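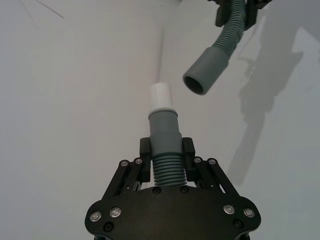 Home | Forums | Laundry & Plumbing | Search | Log in

Thread: Joining two bits of grey corrugated hose, push fit or clamp?

kerttuh
Hi all, first post here so be gentle! I've got a long corrugated drain hose coming down off a bracket in the laundry and a short bit of hose that has to join onto it. The long one finishes in a smooth grey cuff, open end, and the short one has a white plastic tip that's meant to go up inside. I can get it in, but I don't love how it feels. My brother-in-law Aleksi reckons you just shove it home and walk away. Do I need a clamp on there, or glue, or what? It's the grey water line from the machine to the tub, so no pressure to speak of except when the pump kicks in.

jouko_p
Clamp. Always a clamp. A washing machine pump moves a fair bit of water in a hurry and the hose jumps when it starts. I had one let go at 3 in the morning (teenager put a load on late) and the hallway carpet never recovered.

Mudlark
Disagree with Jouko, sorry mate. If it's a proper moulded cuff and the tip is the right size for it, it'll hold on friction for years. Mine's been up for 9 years with nothing on it. Over-tightened clamps are what wreck cuffs, I've seen heaps of them go oval and then dribble.

jouko_p
So don't over-tighten it?

Mudlark
Tell that to everyone with a cordless driver.

ville_s
Kerttu, which way do your ends face? If the cuff points down and the tip goes up into it, then the water is running down over the lip of the join, and any that creeps back will find its way out the bottom. With drains you normally want the upper piece going INTO the lower piece, same as a downpipe. Yours sounds like it's the other way about. Still workable, but I'd be with Jouko on the clamp in that case.

kerttuh
Yes! Cuff faces down and off to one side, tip comes up from underneath. I hadn't thought about which way the water goes, that's a bit embarrassing. Could I turn the whole thing around?

ville_s
Only if you can get hold of a hose with the ends swapped. Mäkelä on the industrial estate used to sell the corrugated stuff with whatever ends you liked, and I think a 25 mm joiner was a couple of bucks. Worth a ring. Measure your cuff first though, inside and not outside. I've made that trip twice for the one fitting.

MarjattaK
I'd leave it as it is, Kerttu. Ours is the same arrangement and I did it with a Gumum sleeve, the stretchy rubber kind that goes over the outside of both. Two small clamps, finger tight and then a bit more with the screwdriver. Warm the cuff in a mug of hot water before you push the tip in, it goes on so much easier and you don't end up swearing at it with your arm behind the dryer (ask me how I know). And do a bit of a wiggle as you push, straight up, because if the tip goes in on an angle you get one side seated and the other side hanging off.

Mudlark
Dish soap works as well as hot water. Just not grease, it never dries off and then the join slides about.

jouko_p
Agree on the soap. First thing we've agreed on since the gutter thread.

kerttuh
OK so hot water or soap, line it up straight, sleeve over the outside. What about the bracket at the top, can that take the weight of the extra hose? It seems solid enough.

ville_s
Should be right for a short piece. I'd put a second clip lower down, the Flanik ones snap shut and you can get them off again. You don't want the join carrying the weight of whatever's underneath it.

Mudlark
Second clip is good advice. Still wouldn't bother with the sleeve.

MarjattaK
Run a full spin cycle with a dry rag tied around it before you push the machine back. If the rag's damp, pull it apart and have another go.

kerttuh
Ta everyone. Will ring Mäkelä in the morning about the sleeve and have a crack at it after lunch. Aleksi has been told.

Reader comments (3)

tubandtrough: Does the Gumum sleeve fit over ribbed hose or only smooth cuffs?

MarjattaK: Smooth only. It weeps between the ribs.

Old Kev: 5 minutes with a hacksaw and a bit of copper pipe and you'd all be finished by now.

Recent threads
Laundry tub smells after every wash
Kodley tap spindle stuck, any ideas?
Dryer vent through a brick wall
Moving the washing machine to the garage
Which way up does this hose washer go?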